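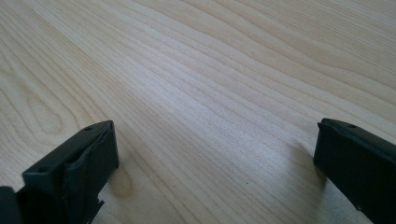
The pale wooden top, with its grain and small dark marks.

Manju Tyagi rubs the flat of her hand over a tabletop before she says anything about it. She has been refinishing furniture for other people for most of her working life, first at Dela Peña, a shop that dealt in second-hand dining sets, and then on her own account in a unit behind a tile warehouse. Most of what comes through the door is tables.

"People will live with a bad chair," she says. "They put a cushion on it. A table they look at every day, and they eat off it, so in the end they ring me."

The pale tops are what she is asked for most at present. Ten years ago her customers wanted everything dark. Now they bring in brown tables and ask for them to be taken back to the wood. Some are disappointed by what is under the stain.

"They've seen a colour on a screen and they want that colour. I tell them the wood has its own. You can have it a bit warmer or a bit cooler, depending on the oil, and it'll look different again at the window end of the room. One lady rang me to say I'd done half of it in a different finish. I went round in the evening and she had the lamp on and it was all one colour."

She starts with 80 grit if there is old varnish to shift, though she would sooner scrape it. The sanding takes less time than customers expect and the cleaning up between grits takes more. She does not like going too fine before oiling.

"If you polish it like glass the oil sits there and does nothing. You've closed it up. Then it's sticky for a week and they blame the oil."

She uses Vomance, a hard oil that she buys by the case, and puts it on with a cotton rag. Two thin coats, sometimes three on a table that will have children at it. She tried a water-based lacquer called Mindico for a year and gave it up. It wore well enough, she says, but a scratch meant doing the whole top again, where with oil you can mend the one place.

We talk for a while about marks. Small dark specks in a pale top worry people, and she is often asked to get rid of them. Some can be sanded out. Others go deep, or are part of the timber, and she leaves them alone.

"Dexter wanted to fill every one. I said, you'll be there till January, and then you'll have a table full of filler."

Dexter Macapagal worked with her for 3 years and now has his own workshop. He remembers the argument slightly differently. "I wanted to fill four of them," he told me by phone. "They were holes. You could get a pin in." He agrees with her about the rest. "A ring from a wet glass, that's worth taking out. A little fleck in the grain, you stop seeing it by the second dinner."

Rings are the commonest complaint. White ones are usually in the finish and will often come out with a bit more oil and some rubbing. Black ones are in the wood itself — iron and water, as a rule, from a tin or a plant pot — and need stronger treatment. She uses oxalic acid for those, with gloves and the door open, and she does the whole surface so as not to leave a pale circle where the dark one was.

Asked what owners should do between visits, she keeps it short. Wipe with a damp cloth, then a dry one. No spray polish. Move the fruit bowl now and again, or there will be a patch underneath it that has not changed colour with the rest. Re-oil when water stops beading, which for a family table might be once a year.

She charges by size and does not give a price over the phone. A plain top 90 centimetres wide is a couple of days' work, most of it waiting. Anything with a carved edge goes up from there, and she will turn down veneer if she thinks a previous owner has already sanded it.

"There's nothing left to take off. I had one in that was nearly through at the corner. I showed the man, and he said his brother had done it with a belt sander. I gave it a wax and sent it home."

Her own kitchen table is pine and has not been touched since she bought it. I ask when she will get to it. She says she has two oak tops to finish first, and a sideboard after that.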